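Nutrient tracker: vitamin C totals too high after database update
Ticket 77, Vurnbridge meal planning portal. Status: open, workaround in place 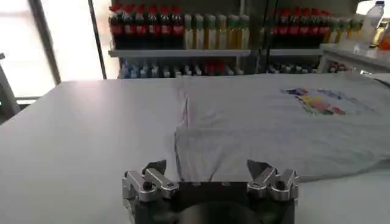
Reported in March by the dietetics desk at Dovholm. Daily vitamin C reads high for any plan containing cooked capsicum or broccoli. Raw entries are correct. Iron, folate and fibre are not affected.

Steps to reproduce
Create a blank plan. Add one serving of steamed broccoli. Open the daily summary and compare it with the food's own entry. The summary shows the raw value.

Checks so far
Cleared the portal cache and reloaded. No change.
Rebuilt the Dovholm food list from the Rumska import file. No change.
Compared 60 cooked vegetable entries against the import file. All matched except 3, which had no cooking method recorded. Filled those in by hand. Totals still high.
Turned off the Dijkstra retention table. Totals did not move, so the summary is not reading the table at all.

Cause
The update renamed the cooking method field. The summary page still calls the old name, gets a blank and falls back to raw.

Workaround
Export the plan and take vitamin C from the itemised sheet. Do not edit the raw entries to compensate, as other sites share them.

Outstanding
Field name to be corrected in the summary page. Saved plans will need recalculating afterwards. Rumska to confirm whether its vitamin B6 totals use the same lookup.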